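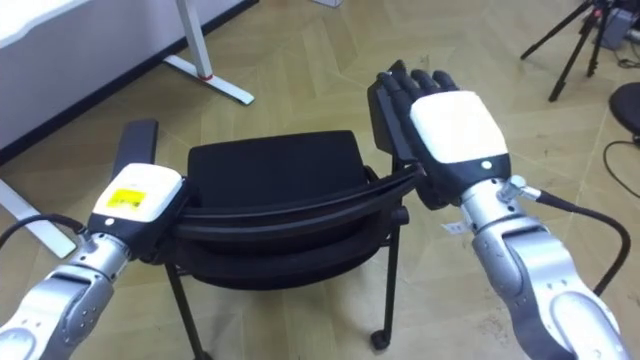

# Bench notes: two-arm unit, hands and cables

These notes cover routine care of the two-arm unit in the Grollonham workshop. Most of the wear comes from moving furniture: the hands close on a chair back, push, let go, and do it again. The arms themselves need little. The hands and the cables at the wrists need regular attention.

## Before power-up

- Wipe the fingers with a lint-free cloth, barely damp. No solvent. Alcohol dulls the finger surface and a dull finger slips on a padded or curved edge.
- Check the screws along both forearms with a hand driver. Snug is enough. A screw that turns more than a quarter turn gets a drop of medium threadlocker and a line in the log.
- Look at each cable connector where it leaves the forearm. It should sit square. If it leans, the cable is too short for the pose and is being pulled.
- Keep the floor clear of loose cable within reach of the base.

## Cable slack

Set the slack with the arm fully extended, never at rest. Leave enough for a hand-sized loop below the wrist, then turn the wrist to both limits and watch the connector. Right and left are set separately.

Tie with hook-and-loop strap. Zip ties cut into the jacket – we lost a cable that way in August, at 2,470 cycles on the counter. The replacement was strapped and had reached 3,762 at the last check with no marks.

## Testing the grip

Use a chair with casters. It gives way when a hand pushes unevenly, so a fault shows up as a turn before anything is strained.

1. Bring both hands to the backrest at low speed.
2. Close one hand, wait 2 seconds, close the other.
3. Push straight ahead for one chair length.
4. Open both hands and back off before raising the arms.

If the chair swings to one side, clean the casters first. Hair in a wheel looks exactly like a weak finger. If it still swings, swap the order in step 2. A swing that changes side with the order is timing. A swing that stays put is in the hand, and the finger zero needs to be set again.

## Finger zero

Power down, open the fingers flat by hand, power up and wait for the hand to settle before running the zero routine. Do not hold the thumb. Bảo Lò found that a thumb held during startup stores a false zero, and it took 17 restarts to trace.

## Spares drawer

Finger pads, strap, two spare wrist cables, threadlocker, driver bits. Pads come from Skodomach. Put the old cable in the scrap bin, not back in the drawer.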